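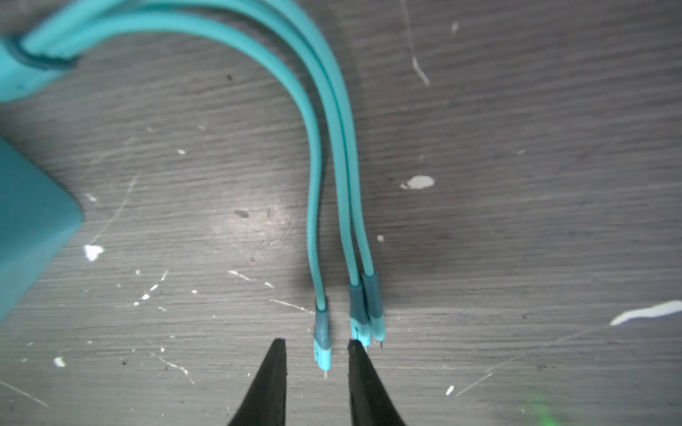
Electricity needs a path to follow. In most of the things we use at home, that path is a wire. A wire has two main parts: a metal middle, where the electricity flows, and a covering on the outside. The covering is called insulation. You can usually see only the insulation, as with the thin teal wires here, which are smooth and shiny all the way along the curve. The metal is hidden underneath.

What is the metal?
It is nearly always copper. Copper is an orange-brown metal that comes from rock. Electricity moves through it very easily, so we say that copper is a good conductor. It also bends without snapping and can be pulled out very long and very thin.

Silver is a slightly better conductor than copper, but it costs far too much to put in every lamp and kettle. Aluminium is not as good as copper, but it is much lighter. The long cables that hang between pylons are often made of aluminium.

How is copper made into wire?
A wire factory starts with a thick copper rod. A machine pulls the rod through a hole that is a little smaller than the rod. The copper is squeezed, and comes out thinner and longer. Then it goes through a smaller hole, and another. This is called drawing the wire, though it has nothing to do with pencils. For fine wire the copper may go through 20 holes, one after another.

Pulling makes the copper hard. To make it soft again it is heated and then left to cool.

Many wires are not one solid piece inside. They are made of lots of thin strands twisted together. A cable with stranded wires can be bent again and again. That is useful for headphones, irons and anything else that gets moved about.
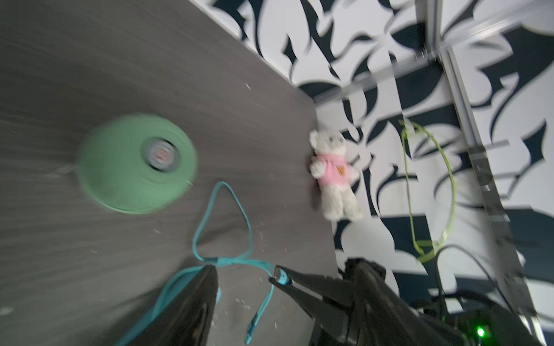
The covering goes on next. Small pieces of plastic are melted until they are as thick as treacle. The copper is pulled through the middle of the melted plastic and comes out with an even coat all round. It then runs through a long trough of cold water, which sets the plastic.

Plastic is a poor conductor, and a material like that is called an insulator. Rubber and glass are insulators too. Before plastic was common, house wires were often covered in rubber with cotton cloth over the top. The rubber became dry and cracked as it got old.

Why are wires different colours?
Colour is mixed into the plastic before it goes on. In a British plug, brown is the live wire, blue is the neutral wire, and green and yellow stripes mark the earth wire. Inside toys and gadgets the makers may choose other colours, so you cannot always tell what a wire does by looking at it.

Staying safe
Never use anything with a split or worn cable. Tell an adult.
Never push anything into a socket.
Keep cables and plugs away from water.
Pull the plug, not the cable.

Words to know
Conductor: a material that lets electricity flow easily.
Insulator: a material that hardly lets electricity flow at all.
Strand: one of the thin wires twisted together inside a bigger one.

Fitlow Children's Pages. Last updated 19 November 2021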